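Old Computers and Where They Go: A Study of School E-Waste in Gostonham

Final report, fall project

Our question was pretty simple. What happens to a desktop computer after a school is done with it? We started in October with a list of schools and offices in town and a short survey. Not everybody answered. More than 12 did, so we went with that.
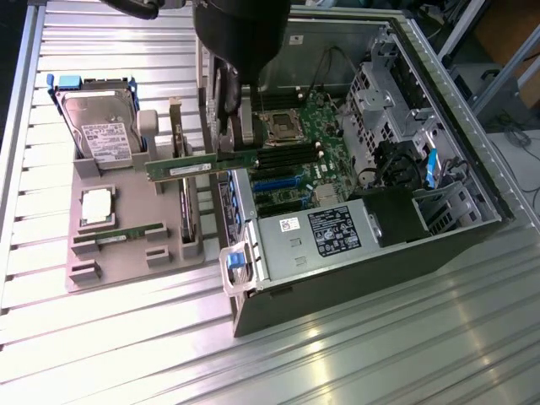 Gostonham, 21 December 2018

Background first. A desktop has a lot in it that can be used again. Memory, drives, the power supply, the case itself. Also has stuff you do not want in the ground – lead in older solder, the little coin battery on the motherboard. Most people we surveyed knew about the battery. Hardly any knew about the solder.

Method. Paper survey, then follow-up phone calls, then a visit to the Dodard drop-off center out past the rail yard. We asked the same 3 questions everywhere: how old are your machines, who decides when they get replaced, where do they go after. The last one got the worst answers. "Storage" mostly. One office said the basement and then changed it to the other basement.

Results. The Dodard center logged 1,318 items last year from the whole town, all kinds, TVs and printers included. They don't split out schools so we couldnt get a school number. That was a problem for our original plan, which was a chart. There is no chart.

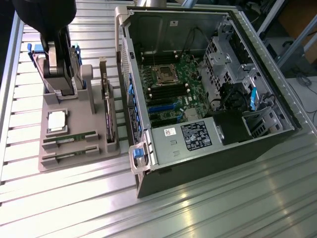 Storage costs were the next thing we looked at. Schools don't pay for a closet so they think it's free. But the Rivadeneyra building has two classrooms' worth of old monitors and desktops sitting in it, and the art club has been asking for space since before we got there. Nobody we called had a written rule for how long equipment can sit.

Data was the other reason given for holding on to things. People are scared of what's on the drives. Fair. A wiping policy would fix most of it, and the town office already has one that schools could copy.

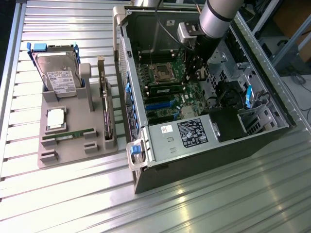
Pickup service. Natutach runs a truck and will take full pallets, but not single machines, so small schools lose out. We think 2 or more schools should share a pallet. We wrote this up as a one page proposal and sent it to the district. No reply yet at time of writing.

Limits of the study. Small sample, and self reported. Our phone calls were during exam weeks so some were rushed. We also forgot to ask about laptops untill the end, so laptops are left out completley.

Next steps – redo the survey in the spring with laptops added, ask Dodard to log schools separately, try again for the chart.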